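Datasets Catalog Search Docs Sign in

Datasets / Household / Foltside Kitchens / README

# Foltside Kitchens: sink and dish rack subset

## Summary

This subset covers the washing-up corner of a kitchen: sink, countertop, dish racks, lower cabinets, and the appliance that stands beside them. It holds 3,601 stills, each with one plain-text annotation file. The wider Foltside collection also covers stoves, pantry shelves and dining tables, and those are documented in their own READMEs.

The subset was put together to support work on where dishes are kept between uses. Existing kitchen collections tend to label the dish and stop there. The annotations in this one record the dish, the thing holding it, and the fixture that the holder sits in or on.

Maintainers: Rocío Espinoza (annotation), Fatima Okafor (storage, releases)

Last revised: 23 February 2023

## Contents

- `stills/` full-size images, one folder per kitchen
- `stills_224/` the same images, resized to 224 on the short side
- `notes/` annotation files, matched to stills by name
- `vocab.txt` permitted object and holder terms
- `splits/` train and held-out lists

The train list has 3,000 entries. Everything else is in the held-out list. Kitchens are not shared between the two lists, so a sink that appears in one does not appear in the other.

## What is annotated

Each note has four fields.

**object** The item of interest, such as a plate, bowl, mug, pan or utensil. One line per item. Color is given when it can be read without guessing. Material is given only when there is no reasonable doubt.

**holder** Whatever supports the item directly. Permitted values are `rack`, `basket`, `basin`, `counter`, `shelf`, `hand` and `none`.

**fixture** The built-in part of the kitchen to which the holder belongs. Permitted values are `sink_left`, `sink_right`, `sink_single`, `countertop`, `cabinet`, `appliance` and `other`. Left and right are taken from the viewer's side.

**state** For items: `upright`, `flat`, `inverted`, `leaning`. For doors, drawers and lower racks: `open`, `closed`, `partly_open`. Cleanliness and wetness are not recorded. Both were tried in the August pilot and the two annotators disagreed too often for the values to be useful.

A rack or basket with nothing annotated in it still gets its own line, with `object` left blank. Early versions dropped these lines, which made it look as though the kitchen had fewer holders than it did.

## Sinks

Double-basin sinks are treated as two fixtures. The reason is practical: in many kitchens one basin is kept clear and the other is given over to a drying rack, so a single `sink` label hides the difference. A rack placed inside a basin takes the basin as its fixture. A rack standing on the counter next to the sink takes `countertop`, even when its drip tray overhangs the edge.

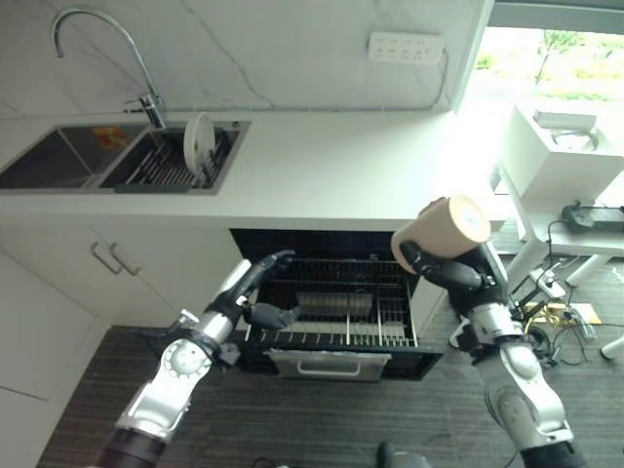 *Figure 1. Double-basin sink with a plate upright in the right-hand rack; lower rack of the appliance pulled out.*

For the kitchen in Figure 1, the plate is entered as `plate, white, rack, sink_right, upright`. The left basin is empty and gets no item line. The gray metal utensil basket is entered as a holder with `appliance` as its fixture, and the pulled-out lower rack is `open`.

Faucets are annotated by shape only (`gooseneck`, `straight`, `other`). Stickers and labels on sink walls are ignored unless they cover part of an item.

## Appliances with pull-out racks

Dishwashers and built-in drying cabinets share the value `appliance`. They can look very much alike from the front, and annotators were told not to pick between them on appearance. Users who need the distinction will have to add it themselves.

Tines and dividers are part of the rack. They are not listed separately. A utensil basket is always listed separately, including when it sits inside the rack, because it can be lifted out and turns up elsewhere in the collection on counters and in basins.

## Surroundings

Countertop, backsplash and floor each get one free-text phrase. Appearance terms are preferred to material terms: `marble-look` is accepted and `marble` is not. Wall-mounted power strips are noted in the same field, along with any cable that crosses the backsplash.

## Known problems

- White plates against pale counters are under-annotated. A second pass caught most of them in the train list. The held-out list has had only one pass.
- `leaning` and `upright` overlap for plates in slatted racks. The rule is `upright` whenever the plate rests on its edge, whatever its tilt.
- The Wulunthorpe folders use an older `vocab.txt` in which `basket` was spelled `utensil_basket`. The loader maps one to the other. Scripts that read the notes directly will need to do the same.
- 2 stills in the Stakov folder share a note. The note matches the first of them.

## Versions and requests

Changes to the notes are listed in `CHANGES.txt`. Stills are never replaced under the same name. Corrections should quote the still name and the line to be changed, and go to Rocío Espinoza. Requests for the full-size Aliyu folders, which are stored separately, go to Fatima Okafor.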